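Small bathroom vanity reset – what stays on the counter?

Home Talk Forums > Bathrooms > Storage and Cleaning
12 replies

pendleside_itzel
Posts: 59

OK I am way too excited about a bathroom sink, but hear me out! We moved into this place in the spring and the vanity was one of the things I hated most. It's a plain white one with two doors, the kind every rental in the neighborhood has, and the counter is so shallow that three bottles make it look like a drugstore shelf. Last weekend I pulled everything off, scrubbed it, and started putting things back one at a time, and I can't stop walking in there to look at it.

My question is for people who have lived with a small counter for years. What do you leave out, and what goes in the cabinet? I have hand soap, face wipes, two jars of cream, a cleaning cloth, toothbrushes, contact lens stuff and a hair dryer. My husband wants all of it out. I want almost none of it out. We have one bathroom and we're both stubborn.

ranura_fan
Posts: 1527

Love this topic. I did mine two years ago and it changed my mornings! My rule is that if I use it with wet hands, it stays out. Soap, yes. Toothbrush, yes. Everything else goes behind the doors in a bin I can pull out with one hand.

The pull-out bins are what make it work, by the way. If you have to kneel and dig around the drain pipe, you'll stop putting things away by Thursday. I use the narrow Ranura ones and they fit on either side of the trap with a little room to spare.

Tapia_H
Posts: 29

I'm going to disagree on the toothbrushes. We had ours out by the basin for ages and there was always a ring of gunk under the cup. Moved them into the medicine cabinet and I've wiped that counter in ten seconds flat ever since. If you don't have a medicine cabinet, a stick-on holder inside the door does the same job.

Soap by the faucet, agreed.

pendleside_itzel
Posts: 59

No medicine cabinet, sadly, just a flat mirror. But inside the door is a great idea, I hadn't thought of that at all!

Here's where I've got to. Still deciding on the right-hand side.

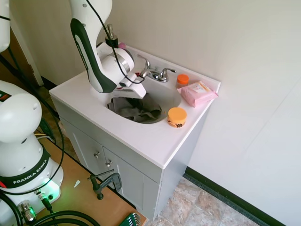
The right side is what we argue about most. Everything you reach for after washing your face ends up over there, and it creeps. At the moment that's the wipes and the two jars, the little amber one with the orange lid toward the back and the round orange one up by the sink, and I like how the warm colors look on the white. The soap lives in the back left corner where neither of us knocks it over. The gray cloth in the bowl is the one I use for the faucet and the counter, and I still need a proper spot for it. A hook? A rail? Tell me things!

gumaro_s
Posts: 12

Hook inside the left door. A cloth left bunched in a sink goes sour fast, and the smell gets into everything. Ours hangs on a plain screw-in hook and dries overnight.

Nice to see a faucet with the lever off to the side. Much easier to wipe around than two separate handles.

ranura_fan
Posts: 1527

A hook inside a closed cabinet is the worst place for a damp cloth, sorry Gumaro! No air in there. Put it over the shower rail or on the side of the vanity. She's got a side panel there, stick a hook on that and it's out of sight from most of the room.

gumaro_s
Posts: 12

I leave the door open a crack at night. But fine, the side panel would work too if the wall isn't too close.

pendleside_itzel
Posts: 59

I'll measure tonight – there might be just enough of a gap for a small hook. If not, shower rail it is.

saturnino_b
Posts: 29

Can I put in a word for a tray? I know some people hate them, but on a white counter a shallow tray gives the jars and the wipes a home, and you lift one thing to clean instead of three. I got a Prirkby one in a dark gray and it looks great next to a dark soap bottle like yours. Bonus: when the tray is full, it's full. My daughter understood that right away. I took longer.

Tapia_H
Posts: 29

Trays collect water underneath. Then you have a tray and a ring.

saturnino_b
Posts: 29

Get one with feet!

orest_h
Posts: 12

I'm with your husband, I'm afraid. Wipes packages are the messiest looking thing in any bathroom and they never sit straight. I decant mine into a lidded box from Jaber and keep it in the cabinet, front and center. One open, one grab, door closed.

The jars I would leave. They're small and they look cheerful, and the orange is really nice with that pale wall. Are you keeping the wall color? We have almost the same cream with a dark green baseboard and I was ready to repaint it all in December, but now I'm having second thoughts.

pendleside_itzel
Posts: 59

Keeping it! I was on the fence about the green when we moved in and now it's my favorite part of the room. It looks so good against the beige tile. Please don't repaint before you've tried a couple of green towels, they pull it all together.

And OK, verdict so far: soap stays, jars stay, maybe on a tray WITH FEET, wipes go in a box under the sink, toothbrushes inside the door, cloth on the side panel if the hook fits. The hair dryer is still homeless. It's currently in a shoebox in the hall closet and I walk past it every morning with wet hair.

ranura_fan
Posts: 1527

Hair dryer goes in a tall bin next to the pipe, cord wrapped loosely and tucked down the side. Measure the height with the plug in before you buy anything. I bought two that were too short and now they hold sponges.

Come back and tell us if the hook fits!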